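Jorometti Tabletop Task Pack
Simulated pick-and-place scenes for a single arm with a two-finger gripper
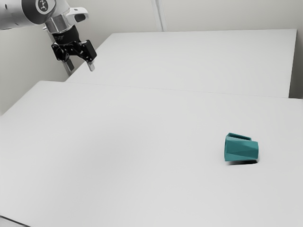 What you get

The pack has 40 ready-made tabletop scenes built by Fuvov for training and testing arm control software. Each one loads with the arm, the tables and the objects already in place. The mug set covers 17 scenes, including starts with the mug lying on its side and well away from the gripper. Start positions can be fixed or shuffled at every reset.

Every scene comes with a success check and a log of joint positions and gripper opening. You can swap in your own arm model if it loads in the Osus simulator.

Requirements

Osus 2 or later
A graphics card is recommended but not required for runs without a display
29 GB of free disk space

License and support

One license covers one lab or work site. Updates are free for as long as the license is active. Scene requests go to Hamidreza Mirzaei at Fuvov, who maintains the pack. The next update, due in May, adds the Courtois drawer and shelf scenes.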